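Talldale Work Table, Pale Wood Top: Review

Filed under: Furniture, Work Surfaces

The Talldale is sold flat, with the top in one carton and the legs in another. Ours replaced a Perance bench bought in 2006. Assembly took one person an evening. The leg bolts seat in threaded inserts and need retightening after the first week.

Rated load is 200 pounds, evenly distributed. We loaded it with 100 pounds of bagged sand at midspan overnight and could not feel any sag with a straightedge the next morning.

Surface and grain

The top has a light, creamy tone with thin tan grain lines. Most of them run long and nearly straight, with cathedral arches in places. The finish is satin. It still throws a broad pale reflection under overhead light, enough to wash out the grain in that area. Anyone doing close work should move the lamp to the side.

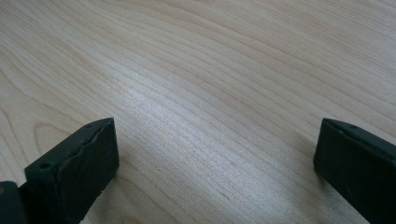
Cleaning and wear

Pencil came off with a damp cloth. Ballpoint needed alcohol and a second pass. A mug left on the top from lunch until closing made a faint ring that faded by Saturday. We did not test solvents stronger than alcohol, and the care sheet advises against them.

Fit and hardware

Legs adjust up to an inch. One of the four foot pads was missing from the carton; the dealer, Guerreiro, mailed a replacement under part number 1562.

Verdict

Good top, average hardware. The Flurnia table costs less but has fixed legs. On an uneven floor, buy the Talldale.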